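Niltby Robotics Short Course
Handout 6: Picking from a mixed bin
Notes by Roksolana Kobzar, checked by Elikem Antwi
4 min read
Shares 11 | Comments 2

6.1 Scope

Handout 5 covered picking one known part from a fixture. In this session the part is unknown, its pose is unknown and it may be touching its neighbours. The arm, the controller and the coordinate frames are as before. What changes is how the grasp point is chosen and how a failed grasp is detected.

Read Section 6.3 before coming to the cell. Groups that have not done the worksheet on approach vectors should do it first, as the code template assumes it.

6.2 Terms

Grasp point: the position midway between the fingertips at closure, given in the bin frame.
Approach vector: the direction in which the tool travels over the last part of the move, before closure.
Opening: the distance between the fingertips before closure.
Clearance: the smallest distance between any part of the tool and anything it is not meant to touch. Cables count as part of the tool.
Attempt: one full cycle, from leaving the home pose to returning to it. An attempt that is stopped by the operator is still an attempt and is logged.

6.3 Choosing a grasp

The opening is limited to 88 mm in software. An object wider than this in one direction may still be narrow enough in another, so width must be measured across the line joining the fingertips and not taken from the longest side. For a long object the usual choice is to close across the short axis, near the centre of mass.

Soft objects need separate treatment. A plush toy compresses, so the width seen from above is larger than the width at closure, and a stop condition based on finger position alone will fire late or never. Use the current limit as well. Soft objects also hang down after lifting. The lift height must allow for this, or the lower end drags over the bin wall.

Rigid round objects roll when the first finger touches before the second. Centre the opening to within the tolerance given on the worksheet and approach vertically. If the object lies against a wall, turn the tool so that neither finger has to pass between object and wall.

Clear and shiny objects return poor depth. Expect holes in the point cloud at exactly the places where a grasp would be proposed. Do not fill the holes by interpolation. Mark the region as unknown and give it a low score.

6.4 Scoring

Each candidate gets a score from three terms: width margin, wall clearance and depth confidence. The weights are in the configuration file under the group's own name. Change one weight at a time and note the old value. Dimas Siregar's solution from last year multiplied the terms in place of adding them, which removes a candidate entirely when any one term is zero. Both forms are accepted. State in the report which one was used.

Sample 2000 candidates per view. Fewer gives unstable rankings between runs, and more makes the cycle slow with no measured gain on this bin.

6.5 Cycle

1. Move to home. Open the gripper.
2. Take the depth view. Reject it if the arm is still moving.
3. Sample, score and sort.
4. Check the best candidate for collision along the whole approach. If it fails, take the next one down.
5. Move to the pre-grasp pose above the bin.
6. Descend at reduced speed.
7. Close. Wait for the current limit or for the timeout of 2000 ms, whichever is first.
8. Lift, then read the finger position.
9. If the fingers are fully closed, log a miss and return to step 1.
10. Otherwise move to the drop pose and open.

Step 4 is the one most often left incomplete. The collision model in the template contains the bin walls but not the clamp or the cable bundle. Add the clamp as a box and the cables as a cylinder around the last link with a generous radius. A tilted wrist brings the bundle much closer to the wall than a vertical one does.

6.6 Logging

Log the candidate score, the approach vector, the finger position after lift and the outcome. Outcomes are pick, miss, drop and stop. A second object lifted together with the first is logged as a pick with the double flag set. Do not delete attempts. Cempaka Teoh collects the files at the end of each session and will ask about gaps in the numbering.

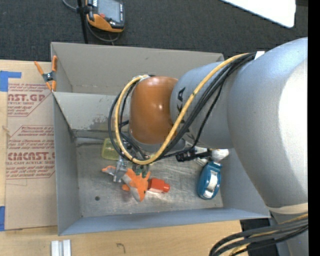

Provham, July 8, 2018

Gripper at the plush fox, fingers over the grey section between tail and body. Note how the yellow cable and the black bundle run down past the orange joint, and where the orange-handled clamp stands on the left of the bins. Both belong in the collision model of Section 6.5.

For the report, each group proposes one further grasp on the fox and one on the red bottle-like object beside its head, with approach vectors and expected clearance to the neighbouring objects. Sketches by hand are fine. Reports go to Anisa Liem by the first session in September.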